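Care of Cutting Boards and Wooden Utensils
Sendari Household Advisory Service
Revised 10/31/24

Wooden boards and spoons give many years of service when they are washed promptly and dried in the open air. Residents are asked to observe the following guidance in shared and private kitchens alike.

Wash boards by hand in warm water with a small amount of dish soap. Do not leave them to soak, and do not place them in a dishwasher. Rinse both faces, wipe with a clean towel, and stand the board on its edge until it is fully dry. A board laid flat on a counter dries unevenly and may warp.

Keep one board for raw meat and another for bread, fruit and vegetables. Boards used for meat should be replaced once deep grooves have formed that a brush cannot reach.
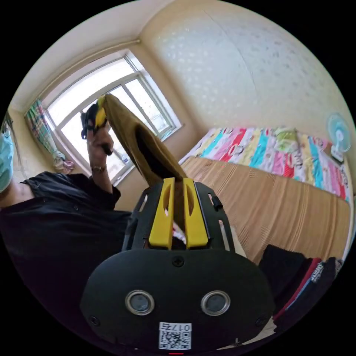

How often should a wooden board be oiled?
Every 6 weeks is sufficient for a board in daily use. New boards should be oiled once a week for the first month. Food-grade mineral oil is recommended; olive and sunflower oils turn rancid and should not be used.

Apply the oil with a soft cloth, working along the grain, and leave it for 9 hours or overnight. Wipe away any excess before use. Spoons and spatulas may be treated in the same manner.

Onion and garlic odors can be reduced by rubbing the surface with coarse salt and half a lemon. Leave for several minutes, rinse and dry as usual.

Rough patches may be smoothed with fine sandpaper. Wipe off all dust, wash the board and allow it to dry completely before oiling.

See also: Leaflet 652, Storage of Kitchen Knives.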